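Chapter 6
Planning and Budgeting for Automation Equipment

After reading this chapter, you should be able to:

Write a statement of the task before looking at any product.
Separate the purchase price of a robot from the cost of owning it.
Decide which parts of a trial can be done in simulation and which need hardware.
Prepare a one-page budget request.

6.1 Start with the task

Most poor equipment purchases begin with a catalog. A manager sees a robot arm, likes it, and then looks for work it could do. The order should be reversed. Write down the task first, in words that a person outside the department can follow, and keep product names out of it.

Consider the Sowa project, which we will return to throughout the chapter. Rustovel, a supplier of kitchen services in Trevport, wanted to know whether a mobile robot with one arm could put away groceries and clear dishes in small staff kitchens. The first draft of its request said only "kitchen robot, one unit." Three vendors replied, and no two of the replies could be compared. One had priced an arm alone. Another had included a base, a charger, and a year of service.

The second draft listed the objects to be handled, the heights of the surfaces, the hours of operation, and the number of items to be moved in a working day, which was set at 300. With that list in hand, the vendors could price the same job. 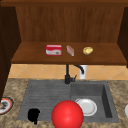
A task statement should also cover the places where objects are kept. A shelf over a sink sets a limit on reach, and a basin calls for the arm to work downward past a rim. A flat plate and a small packet may need different grippers, or one gripper that costs more. Each of these facts changes the price, and each is cheap to find out before an order is placed.

6.2 Simulation as a budget item

Rustovel did not buy a robot in the first year. It paid for a simulated kitchen and tested two arm models in it. The plan called for 100 runs of each task, with the objects moved to new positions between runs.

Simulation has its own costs, and they belong in the budget. Someone must build the models of rooms and objects. Someone must check that sizes and weights match the real ones. Software licenses are often renewed every January, so a project that starts late in the year may pay twice within a few months.

The results also have limits. A simulation is good for questions of reach, layout, and cycle time. It is weaker on questions of grip, especially with soft packaging or wet dishes. Plan for a short hardware trial on those points — even a rented arm on a bench will do.

6.3 Purchase price and cost of ownership

The price on the quotation is only one line. A full estimate includes delivery, installation, grippers, spare parts, training, floor changes, and the staff hours spent on setup. In the Sowa budget, staff time for setup came to 915 hours, a figure that did not appear in any vendor's quotation.

Add a reserve for items you failed to foresee. The Uston worksheet at the end of this chapter uses 20 percent of the purchase price. If your task statement is still vague, use more — or go back and finish the statement.

Key terms: task statement, cycle time, cost of ownership, reserve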